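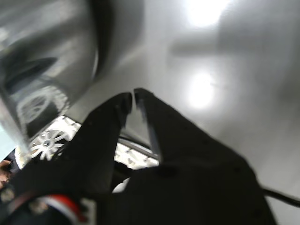
手首カメラから見た一コマ。黒い二本指のグリッパと、左下に白いマルチスポークのホイール。

Mavura 手首視点ブレ耐性データセット データカード

版: 1.2(2024年10月)
とりまとめ: Debashish Weerasinghe
関連リポジトリ: Peklow(学習コード)、Wogan(再生・注釈ツール)

はじめに

このページを開いてくださってありがとうございます。Mavuraは、ロボットの手首に付けたカメラの映像だけを使って、グリッパがこれからどう動くかを予測するためのデータセットです。もともとは研究室の中だけで使うつもりで集め始めたもので、最初のころはファイル名の付け方すら人によってばらばらでした。それが少しずつ整ってきて、外の方からも使いたいというお声をいただくようになり、せっかくなのできちんとした説明を書こうということになりました。少し長くなりますが、使い始める前にひととおり目を通していただけると、あとで困ることが減ると思います。お急ぎの方は「中身」と「既知の問題」だけでもどうぞ。

何を調べたかったのか

手首視点の映像は、固定カメラの映像に比べてずいぶん扱いにくいものです。腕が動けば背景がまるごと流れますし、近くの物はぼけ、照明が視野に入れば白く飛びます。多くの前処理では、こうしたコマを「質が低い」として最初に捨ててしまいます。私たちも最初の実験ではそうしていました。シャープネスの値で足切りをして、残ったコマだけで方策を学習させていたのです。

ところが、実機で動かしてみると、腕を速く振る区間でいつも予測が乱れます。考えてみれば当たり前の話で、速く動いているときの映像を学習のときに見せていないのですから、本番でいきなり見せられたモデルも困るわけです。そこで、ブレたコマも傾いたコマもそのまま残したデータを作り、捨てた場合と残した場合とで何がどれくらい変わるのかを比べてみよう、というのがこのデータセットの出発点です。

冒頭の画像はその性質がよく出ているコマで、気に入っています。車体のほうは大きくぼけているのに、指とホイールは比較的はっきり見えています。画像全体で一つの鮮明度を計算すると低い値になりがちですが、予測に必要な指先の情報は読み取れます。画面のどこがぼけているのかを区別せずに足切りをするのはもったいない、と考えるようになったのは、こういうコマを何度も見返したからでした。

中身

エピソード数: 2000
学習用: 1546
検証用: 144
評価用: 310

各エピソードには次のものが入っています。

rgb: 手首カメラの連番画像
state: 手先の位置と姿勢、グリッパの開き
action: 次の時刻の目標値
blur_map: 画像を格子に区切り、区画ごとに付けたブレの度合い(0から4)
note: 注釈者の自由記述。空のことも多いです

分割はコマ単位ではなくエピソード単位で行っています。隣り合ったコマが学習用と評価用に分かれてしまうと数字が不自然に良くなるので、ご自分で分割し直す場合もこの点だけは守ってください。評価用の310エピソードは、動きの速い区間を必ず含むように選んであります。そのため、検証用の成績より低く出るのが普通です。最初に見てがっかりされる方がいらっしゃるのですが、故障ではありませんのでご安心ください。

ブレの注釈について

blur_mapの値は、まず自動で仮の値を付け、それを人が見て直すという順番で作りました。自動の値は隣のコマとのずれの大きさから計算しています。この方法は壁や天井のような模様の少ない面がとても苦手で、実際には流れていても「ブレなし」と出てしまいます。逆に、細かい格子模様があると値が大きく出すぎます。人の手で直したのは主にこの二種類です。

注釈の基準は、途中で一度変えています。6月までの版では、白飛びした区画にも無理にブレの値を付けていました。けれども二人の注釈者の値を突き合わせてみると、白飛びの区画だけ目立って食い違うのです。それはそうですよね、見えないものに点数を付けていたのですから。今の版では白飛びの区画に専用の値(-1)を入れ、損失の計算から外すようにしています。古い版をお持ちの方は、お手数ですが差し替えをお願いします。

比較した方法

Peklowには三つの設定が入っています。

drop: 鮮明度の低いコマを捨てる
keep: すべてのコマを同じ重みで使う
weight: blur_mapを使い、区画ごとに重みを変える

どれも2000ステップのウォームアップを置き、画像エンコーダも学習率も共通にしてあります。違うのは本当にコマの扱いだけです。

結果を言葉でまとめますと、ゆっくりした動きではdropとkeepにほとんど差がありませんでした。差が開くのは手先が速く回り込む区間で、ここではkeepがdropをはっきり上回ります。weightはさらに良くなると期待していたのですが、keepとの差は乱数の種を変えると入れ替わってしまう程度でした。つまり、手間をかけてブレの注釈を付けた割には、学習への効き目は小さかったことになります。正直に書くのは少しつらいのですが、これから同じことを試そうとする方の時間を節約できるなら、そのほうがうれしいです。

それでもblur_mapが役に立たなかったわけではなく、評価のときにはたいへん重宝しています。失敗したエピソードを、指先がぼけている場合と背景だけがぼけている場合に分けて眺めると、前者に失敗が偏っていることがよくわかります。この集計はWoganの「区画別表示」からできますので、ぜひ一度お試しください。

使い方

1. アーカイブを展開し、mavura/ をデータ置き場に置きます。
2. Peklowの設定ファイルで data_root をその場所に書き換えます。
3. peklow check を実行して、欠けているファイルがないか確かめます。
4. peklow train --mode keep で学習を始めます。
5. peklow eval --split test で評価用の成績が出ます。

手順3を飛ばすと、展開に失敗したエピソードがあっても何も言わずに読み飛ばされます。私は一度これで半日つぶしました。次の版では、警告を出すように直すつもりです。

学習時の水増しについて一つだけ。左右反転は使わないでください。画像だけが反転してactionがそのままになるため、腕が逆方向に動くモデルができあがります。小さな回転と明るさの変更は問題ありません。

既知の問題

・一部のエピソードで、画像とstateの時刻が一コマずれています。見つけたものは misaligned.txt に書き出してありますが、まだ残っているかもしれません。
・画面の端に人の手や服の一部が写り込むコマがあります。
・ケーブルが視野を横切るコマがあり、物の輪郭を抽出する手法では誤検出のもとになります。
・グリッパは黒い二本指のものだけです。別の形の手に移したときにどうなるかは調べていません。
・noteの書きぶりは注釈者によってかなり違います。文章として学習に使うのはおすすめしません。

向いている用途、向いていない用途

手首視点の表現学習や、ブレに強い方策の比較には向いていると思います。物体の種類を認識させる用途には向きません。物体名のラベルを付けていませんし、近すぎて一部しか写っていない物がたくさんあります。また、人の動作を解析する目的での利用はご遠慮ください。

更新の記録

1.2: 白飛びの区画の値を-1に統一。分割の一覧を同梱。
1.1: Milance形式での書き出しに対応。stateの単位をメートルに統一。
1.0: 最初の公開版。

お問い合わせと謝辞

不具合や注釈の間違いを見つけられたら、リポジトリの課題欄にエピソード番号とコマ番号を添えてお知らせください。「なんとなく変」というくらいのご報告でもかまいません。これまでの時刻ずれの多くは、そういう一言から見つかりました。根気のいる注釈を引き受けてくださった皆さん、そして古い版の誤りに辛抱強くお付き合いくださった皆さんに、心からお礼を申し上げます。

Milance形式の読み込み例は examples/ の中に置いてあります。深度画像の追加についてもよくご質問をいただくのですが、今のところ予定はありません。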